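Budgeting for a bin-picking cell

Categories: Industrial automation | Equipment planning | Robotics purchasing
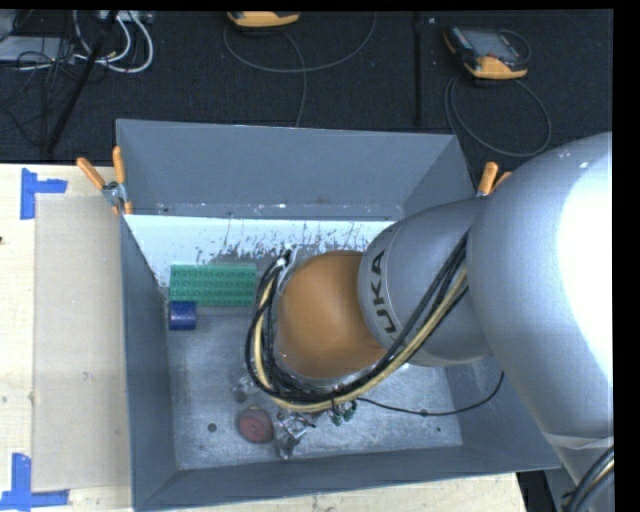
A KUKA arm reaching into a sheet-metal bin clamped at the rim.

Budgeting for a bin-picking cell is the work of estimating the full cost of a robot station that takes loose items out of a bin or tray. It covers the arm, the gripper, the bin and its supports, sensing, safety equipment, labour and upkeep. The term is used mostly by small manufacturers, colleges and research labs that put together a cell themselves instead of ordering a finished one.

Scope of the budget

The arm is usually the largest single purchase, but it is seldom more than part of the total. A working budget separates costs into those paid once, such as the arm and its controller, and those that come back each year, such as gripper pads, cables, software licences and service visits. Freight, rigging and electrical work are often left out of early estimates and added later.

Second-hand arms are common in this kind of project. Buyers normally ask for the service record, the controller model and the hours run. An arm sold without its controller or teach pendant may cost more in the end than a newer one sold complete.

Reach and payload

Reach is measured from the base of the arm to the wrist, and the gripper adds to it. For bin work the figure that matters is the reach into the far corners at floor level, with the wrist angled to clear the walls. Payload has to cover the gripper, its fittings and any cables carried by the arm, as well as the item being lifted. Planners commonly leave a margin for a heavier gripper at a later date.

Bins and fixtures

Bins with sloped walls let items slide toward the middle, though they leave less flat floor to pick from. Folded sheet metal is cheap to have made and can be altered. Clamps are often chosen over bolts during the trial period - the bin can then be moved or swapped without drilling the table. Tape markers on the tabletop are a low-cost way to record positions until a permanent fixture is ordered.

Cables and hoses

Cable routing is a regular source of overspending. Lines run along the outside of an arm bend with every cycle and wear faster than those run inside it. A spare set is normally bought with the first order. Where outside routing is used, the budget should allow for sleeves, clips and the time needed to refit them.

Planning methods

One method in use at training workshops is the Maltidwood sheet, drawn up by Polyxeni Liapis for the Trelley works at Drosthorpe. It has 46 lines, each marked as fixed, yearly or unknown. No order is placed while more than 10 lines are marked unknown. The first version assumed 2000 running hours a year, a figure later users were told to replace with their own.

The Wijesinghe method starts from the labour a cell is expected to free up and works back to a spending limit. It is quicker to fill out, but it has been criticised for leaving out set-up time - a serious gap where the items change often.

See also

Gripper selection
Machine guarding
Total cost of ownership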